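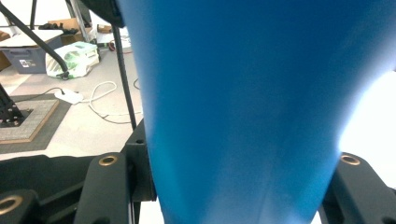 Blue piece, matte, wide at the top and narrow at the foot. Dark rim. White bag with green printing on the floor to the left.

Search this site Enter keyword Go

Haverford back room, sorting record, page 2

The back room at Haverford is being sorted ahead of the October move to Drimisham. The item list stood at 2,721 lines when this page was made up. Entries on the list give color, finish, general form and condition. Use and origin are left blank until an item has been checked on the bench.

Notes to the picture

Color and finish. The blue is even over the whole surface, with no pattern. A darker band near the middle is shading and has not been entered as a mark. On the right flank the color goes to pale cyan and then to white where the light is behind it. Do not match color from that side. Use the left or the center.

Form. The piece tapers downward. A faint vertical crease shows near the foot. It is entered under "surface, minor" with the position given as low center. The top runs out of the picture, so height and top width have to come from the tape.

Rim. Dark, nearly black, curved along the upper edge. The list has "rim or cap" for now. Whether it lifts off is a bench question.

Floor. Pale gray. The floor stock is the last group to be sorted, and the plastic bag belongs to that group. Bags are listed by outside color and print color only, so this one reads "white, green print." Contents go on a separate line once the bag has been opened and checked.

Packing method

Tapered pieces travel in 55-liter crates, one piece to a crate, narrow end down in a cut foam ring. The ring should hold the lower third. Fill the space above with paper — no loose chips, which work their way down past the ring and lift the piece.

Wrap matte surfaces in plain tissue first. Bubble wrap laid straight on a matte finish can leave round marks in warm storage. Tape goes on the tissue and never on the piece. Write the line number on the short side of the crate and again on the lid.

Lines up to 2,000 have been labeled under the old Astemum numbering and keep those numbers. Later lines use the Tindau sheet. The two sets do not overlap, so a crate needs only one number.

List and notes: Otis Rosenthal

Comments (4)

shelfmark
Is the crease a dent or a fold in the material? Those go in different columns on the Tindau sheet.

Otis Rosenthal
Undecided. I put it in the general surface column and left the type blank. It can be moved after the bench check.

R. in Drimisham
We have foam rings here in two sizes, both cut for the old crates. The larger one fits the 55 if you trim the outside edge by a finger's width. Please don't order more until we have gone through the shelf.

bluepencil
Could the next page give the tape measurements with the picture? I keep switching between this and the list.

Contact | Copyright Haverford back room record | Back to top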